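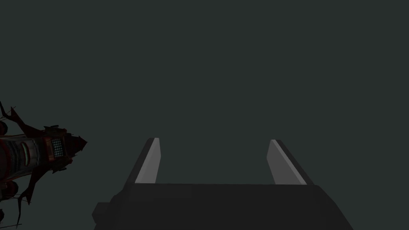
Fledport Allotment and Garden Club > Members' Forum > Growing & Harvest

Topic: Chitting potatoes, is it worth the bother?

Started by marisol_t, 2020-01-13

marisol_t
Hello all, and a belated happy new year to everybody I didn't see at the soup lunch. I've got my seed potatoes early this time (two bags of earlies and one maincrop, all from Nilberg as usual) and I was about to dig out the egg boxes for the spare bedroom windowsill when my husband asked me, quite innocently, why I do it every year. And do you know, I hadn't a proper answer! My dad did it, so I do it. Does anybody here go without? I'd love the windowsill back, I must say, as my sister is coming to stay.

Clyde Doucet
Morning Marisol. I've chitted since I took on plot 17 and I wouldn't dream of stopping. Earlies want a cool, bright place, rose end up, until the shoots are short and stubby and a good dark colour. You get your first boiling a week or two sooner, and after a winter of shop potatoes that week matters a great deal to me. January is a touch soon though, I'd leave them in the bag a while yet.

raff_vd
I'm going to be the awkward one, sorry Clyde. I did half a row chitted and half a row straight from the bag, same variety, same day in April, same muck underneath. By the time I'd lifted the lot I couldn't tell you which end was which. Warm soil does far more for them, in my opinion, so I put the fleece down early and leave my windowsills to the cat.

Clyde Doucet
Half a row isn't much of a trial, Rafferty! And your plot is down by the wall where it's warm. Come and try it up at my end with the wind off the estuary.

raff_vd
Fair point about the wall. I'd still say the maincrop don't need it, and I think you'd agree with me on that one if I bought you a tea first.

Clyde Doucet
I'd agree about the maincrop without the tea, but I'll have the tea.

Pin-yu Chu
Such a cheering thing to read on a grey evening, thank you both. I'm only in my second year so please take this with a pinch of salt. Mine went on top of the wardrobe last time, where it was far too dark, and I ended up with long white shoots that snapped off when I so much as looked at them. I planted them anyway and still had roughly 11 kilos from a very small bed, so they must be forgiving things. Would a cold porch do, does anyone know? It gets a frost on the inside of the glass now and then.

bookerk
Porch is fine Pin-yu, but bring them in on frosty nights or put a few sheets of newspaper over the top. I lost a whole tray of Charvát that way and they went to mush, and the smell in that porch was something I'd rather forget.

marisol_t
Well, that's settled it for me. Earlies in the egg boxes once my sister has gone home, maincrop to stay in the shed in their bag. Pin-yu, I've got spare egg boxes by the dozen, I'll leave you a stack by the water butt.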